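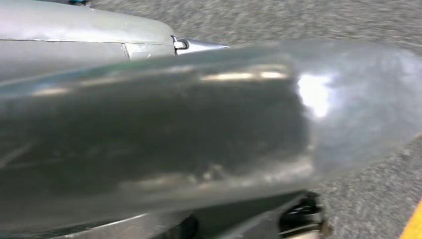
6th March

Lime mortar for the Dramside garden wall, strength and absorption. Carries on from the November casting.

Purpose: choose between the hydraulic mix and the putty mix for repointing the lower courses. The brick there is soft and stays damp, so the joint has to be weaker than the brick and let water out. Target is anything under 1 MPa in compression with decent freeze behavior. The freeze side is not covered in this entry.

Materials
Lime: Bevan hydraulic, bag opened in November, rest of the bag kept sealed. Bevan putty, from the tub.
Sand: Trosholm pit sand, washed, dried on trays overnight before batching.
Water: tap.
Both mixes at 1 part lime to 3 parts sand by volume.

Void check on the sand, repeated today because the November figure was missing from the sheet. Filled the cylinder with dry sand to 1,000 mL, tapped down, leveled, then ran water in slowly until it just showed at the surface. Took 299 mL. Voids 30 percent, which puts the minimum lime at 1 to 3.3. The 1 to 3 ratio is therefore a little on the rich side and can stay. Pour slowly next time. The first attempt trapped air along one side and was thrown out.

Compression
Specimens are 40 mm cubes, loaded face 1,600 sq mm. Tested on the Gokon press, low range, slow feed. Load applied on the side faces, not the troweled face. Platens wiped between cubes.

Hydraulic mix, mean failure load 1,108 N, 0.69 MPa.
Putty mix, mean failure load 484 N, 0.30 MPa.

Both meet the target. The hydraulic figure is lower than expected for its age. Possible reasons, none checked:
- cubes dried too fast in the first week. The damp cloth was off when the room was opened up after the holiday, and there is no note of how long.
- too much mixing water. The sheet says "added to suit," which is no use to anyone. Weigh it from now on.
- press reads low at the bottom of its range. The calibration sticker is in date but the check was done at higher loads.

Failure pattern: hydraulic cubes gave the usual hourglass, clean cone top and bottom. Putty cubes mostly crumbled at the corners first and then sheared on one diagonal. One putty cube had a void near the base from poor tamping. It is left out of the mean.

Carbonation
Sprayed freshly broken faces with phenolphthalein. Putty mix: pink core, colorless rim 6 mm deep on three sides, less on the side that sat against the board. Hydraulic mix: rim 4 mm and a fuzzier line. Neither is anywhere near through. The putty result should be read as an early strength only.

Absorption
Set one spare cube of each mix on wet felt in a tray and timed the rise up the side. Putty reached the top face in 11 minutes. Hydraulic took 26. Single cubes, so treat as an ordering only. A cut piece of the Dramside brick in the same tray came out between the two.

Notes on the brick sample: salts on the outer face, brushed off dry and bagged. The inner face is sound. Old mortar stuck to one end is pale with large lime lumps and a coarser sand than ours. If a match is wanted, the Trosholm pit sand needs some of their sharp grit blended in. Sieve the old mortar before ordering any.

Leaning toward putty for the upper joints and hydraulic for the two courses at ground level. Working time was better with the putty, and it can be knocked up again the next day if kept covered.

To do
Recheck the press with the small proving ring.
Recast both mixes, water by weight, cloth on for the full week, thermometer in the cabinet.
Acid digestion and sieve of the old mortar, 50 g.
Order felt, we are on the last piece.
Label the tray of November spares. Four of them have lost their marks and can't be used until sorted by color.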